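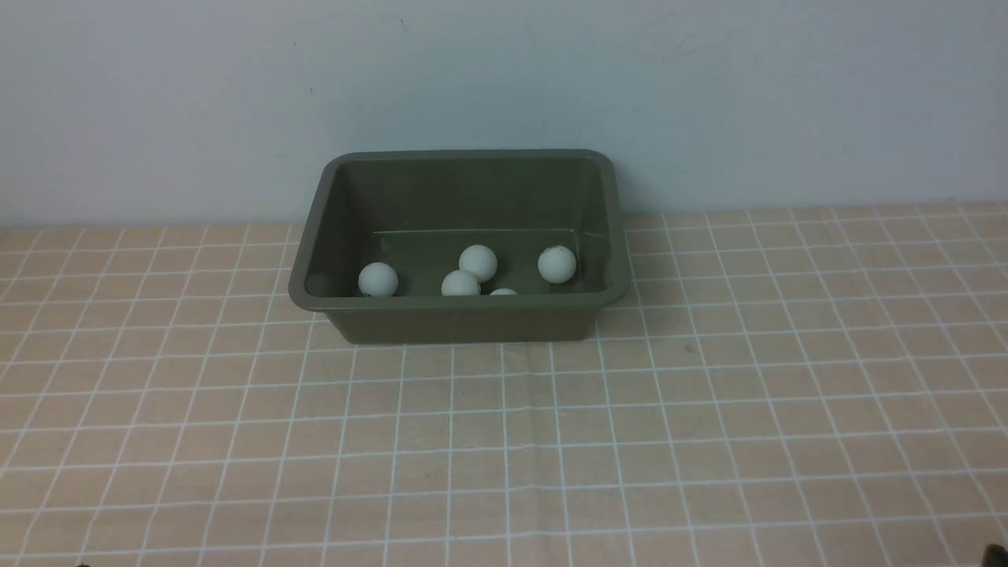
The open day at the Draltley table tennis works began at ten, or at whatever time the man with the car park key thought was ten. Evelien De Haan, who runs the sorting room, had us through her door before the coats were off. I had come expecting conveyor belts and noise. What she had to show us was a cloth ruled in squares, a dark olive plastic tray with sloping sides, and some white balls, five of them, a couple of which had small dark marks that I would have rubbed off with a thumb. Evelien does not rub them off. A marked ball is a practice ball, and she said this in the tone my dentist uses for gums.

The seam test came next. You spin the ball on a sheet of glass and watch whether it wobbles. I spun six and declared them all perfect. Evelien spun the same six and kept 4. She then offered me the rejects to look at, and I looked at them for as long as seemed polite.

From there we went down the corridor to the net shop, where Meinir Ruddock has been hemming nets for 15 years and talks faster than the machine does. The white tape along the top is folded twice and stitched once, except on the nets for Segers, a Belgian customer that wants it stitched twice and sends them back otherwise. There is a shelf of the ones that came back. One of our party asked if they were for sale. They were, and he bought two – his table is in a garage and he felt they would suit it.

The moulding hall was the disappointment of the morning. It was shut for repairs, so we stood behind a yellow line and were told what it sounds like. A replacement part was promised by Vetow in February and is apparently still in a van. Our guide did an impression of the press, which was brave of him, and a small boy from Clestbridge asked him to do it again.

Lunch was soup in the canteen, leek or the other one. Afterwards came the bounce tower, a tall perspex tube with a ruler up the side, and this I would happily have stayed with until closing. You drop a ball in at the top and everyone bends their knees to read the first bounce. Roughly 90 people came through over the day and I think every one of them had opinions on how to let go of it.

Practical matters: entry is free, the tour takes a good hour and a half, and the stairs to the net shop are steep – there is a goods lift if you ask. Take the bus. The sign for the car park points at a hedge.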